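3.2 How households store small leftovers

We were lucky in our hosts at Fillbridge, who answered our February survey with real patience – and often a good yarn. Of the 821 replies, most told us that odds and ends from home repairs go into a box with a lid, and stay there for years.

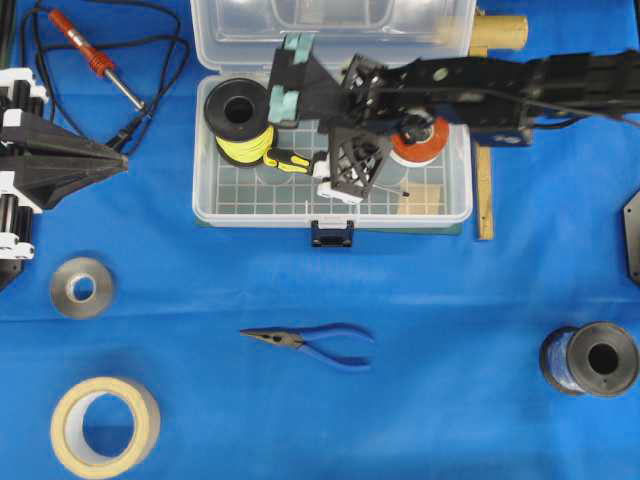 Figure 4. Open clear box holding spools.

Colour mattered more than labels, as Darko and Quansah also found in their work at Laryea.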